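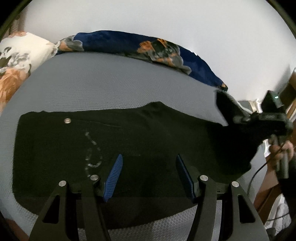

Slide 1. Black cloth with soft folds and a metal button.

Painting black so it looks like something
Talk notes, Mivomdale Miniatures Club, 2023-01-20
Speaker: Malsha Weerasinghe

Start

Say hello, thank Gaetano for the projector. Phones off, brushes can stay out. People are welcome to paint while I talk.

I've been painting Turanis infantry for the Staltier rules for most of my time at this club. They wear black coats. All of them. The army is at 387 models now, so I have made every mistake you can make with black paint, usually on a whole unit before I noticed.

Leave slide 1 up while people sit down.

The usual problem

Black spray, a bit of gray drybrush, done. From across the table you get a dark lump with a face on it. The other way it goes wrong is too much highlight, and then the coat is gray. Pierina's cavalry from last year had this (she said I could mention it). Very neat highlights, but there were so many of them that everyone asked why she'd picked gray.

Main point for the evening: most of the surface has to stay dark. The light parts should be small and they should be in the right place.

PASS ROUND: the two test coats on corks. The left one is drybrushed, the right one is layered. Ask for them back this time.

Slide 2. Choosing a base color

Don't start from pure black. If the base coat is already as dark as paint goes, there's nothing left for the shadows. I mix black with a little dark blue or dark brown. Blue for the officers, brown for the line troops, so they look like they've been sleeping outside.

Write the mix down. I didn't for the first two units and they don't match anything else I own.

Primer: I use gray. Black primer is fine and quicker, but I can't see the folds on it under my lamp.

Slide 3. What kind of black is it

Wool and felt: wide, dull highlights, low contrast. Stop at a mid gray.
Leather: smaller highlights, brighter, a bit of brown in them. Scratches at the hem and elbows.
Silk or polished armor: thin and sharp, nearly white at the very top, then straight back down to dark.

If you only change one thing after tonight, change this. A model with boots, coat and hat all black will read properly if those three have different highlights. Hold up the sergeant here.

Slide 4. The steps

1. Base coat, two thin coats. Let it dry fully.
2. First highlight. Base mix plus dark gray, on the upper side of each fold only. Keep it wide.
3. Second highlight. Add a lighter gray, about half the width of the first. Don't go all the way along the fold.
4. Dark glaze over everything, very thin, to pull the layers together. Touch up the highest points afterward if they've gone flat.

Step 4 is the one people skip. Concetta used to skip it and has told me off for not showing her sooner. The glaze should be mostly water or medium. Wick the brush on a paper towel before it goes near the model or it will pool in the hem and leave a ring.

DEMO: step 3 and the glaze on the spare coat. Needs the good lamp from the back shelf. Allow 18 minutes, it ran over at the rehearsal.

Slide 5. Varnish

Gloss varnish kills wool. It puts shine everywhere and your highlights disappear under it. Matte on the coats, then brush satin back on the leather by hand.

Matte spray can frost in cold weather, and black shows it worse than any other color. It's January. Don't spray in the garage tonight. Leonardo got a frosted regiment back with a coat of gloss and then matte again, and most of them were fine. A few needed repainting.

Slide 6. Dust and basing

Black models show dust. Large soft makeup brush, once in a while, and a case with a lid.

Pale bases help a lot. I use dry sand color with a little dead grass. I had mine on dark mud for the first year and the whole army vanished into the table. Rebasing was dull work but it made more difference than any of the painting.

For anyone entering the Machala painting cup: the display boards last year were nearly all dark wood. Put something light directly under a black model or the judges will have to hunt for it.

Questions I usually get

Contrast-type paints? Good for leather, patchy on big flat coats.
Airbrush? I don't own one. Ask Gaetano.
Edge highlights? On armor, yes. On cloth I leave them off except for collars and cuffs.
How long per model? Ten at a time, three evenings, and the faces are a separate evening.

End

Spare corks and coats are in the blue tub, help yourselves. The paint mixes are on the sheet by the kettle.
Get the two test coats back.
Remind people that tables need to be folded before we leave.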